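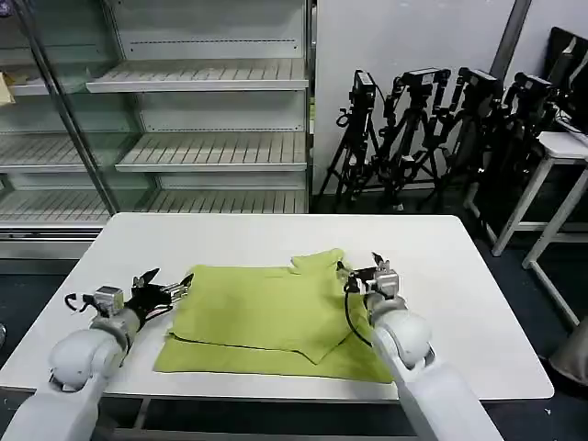

Section 6. Folding Garments at the Table

6.1 Purpose

This section sets out the standard method for folding light garments before they are returned to the shelves. It applies to all folding tables at the Drullside and Wanberg sites. Staff who handle coats, lined jackets or knitwear should refer to Section 7.

6.2 Preparing the table

1. Wipe the table top with a dry, lint-free cloth. Do not use spray cleaner within 60 minutes of folding.

2. Check the edges and corners of the table for rough spots that could catch the fabric.

3. Remove pens, scissors and tape from the table top.

4. Bring one garment to the table at a time. Garments waiting to be folded remain in the intake bin.

Note: Tables set up under the Pawlak layout stand parallel to the shelving. Leave the aisle between the two clear.

6.3 Folding the garment

1. Lay the garment face down with the hem toward the front edge of the table. The hem should not hang over.

2. Smooth the fabric outward from the center with a flat hand. Light wrinkles may remain. Deep creases must be pressed out before folding continues (see 5.4).

3. Fold one side toward the center line. If the garment has sleeves, lay the sleeve back on itself so that it stays inside the folded side.

4. Repeat on the other side.

5. Take hold of the hem and bring the lower part up over the upper part.

6. Check the edge where the layers overlap. If the lower layer shows beyond the upper one, open the last fold and set it again.

7. Turn the garment over and straighten the collar or neckline.

Caution: Soft, thin fabrics stretch when pulled. Lift them by a small fold at the corner and move them slowly. Do not drag them across the table.

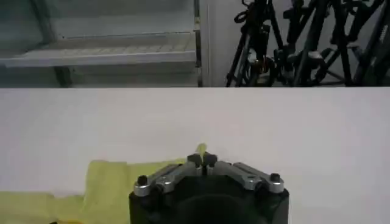
Figure 6-2. Thin fabric held at the tip of a fold.

6.4 Correcting an uneven fold

A corner that stands up after folding usually means that part of a sleeve or collar has been caught between layers. Open the garment back to the layer in question, lay the part flat, and resume from that step. Pressing down on the raised corner will set a crease and is not permitted.

If the same garment has to be refolded more than twice, record its tag number on Form 106 and place it in the review tray.

6.5 Stacking and shelving

1. Place folded garments with the folded edge facing outward.

2. Limit each stack to 14 garments. Very thin fabrics may be stacked separately at the discretion of the shift lead.

3. Carry stacks with one hand beneath and one hand on top.

4. Close any shelf doors after loading.

Questions about this section should be directed to Jérémie Caron, Textile Handling, Tumham office, extension 1222.

Section last revised Nov 11, 2025.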